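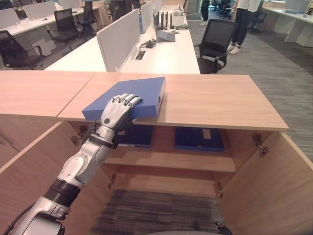
Blue binder on top of the cabinet, two navy ones on the shelf under it. Filing, part one.

Olga Yáñez
28 December 2024
Office is quiet this week so I'm doing the binder cabinet. Both doors open, going shelf by shelf.

The blue one is the Vodside paperwork. It has been living on top of the cabinet since September and people keep putting coffee on it.

The navy ones lie flat under the top. I know binders are supposed to stand up. These are too tall for that shelf, I measured, they miss by 4 mm.

There's no bottom panel in this cabinet, it's carpet down there. Anything heavy goes on the shelf — the lower part is for things that can sit on the floor.

Went through Vodside first. 32 pages were duplicates of the same delivery note. Kept one.

Arancibia next. Their invoices are in date order already, thank you to whoever did that.

Labels: client name, year, nothing else. We used to write the contents on them too and then the contents changed.

Does anyone still need the Kosora price lists on paper? If I don't hear by tomorrow they go in the recycling.

Reply from Nanden, they want theirs kept. Fine — it gets its own binder.

Stopping for lunch. Blue one goes on the shelf after.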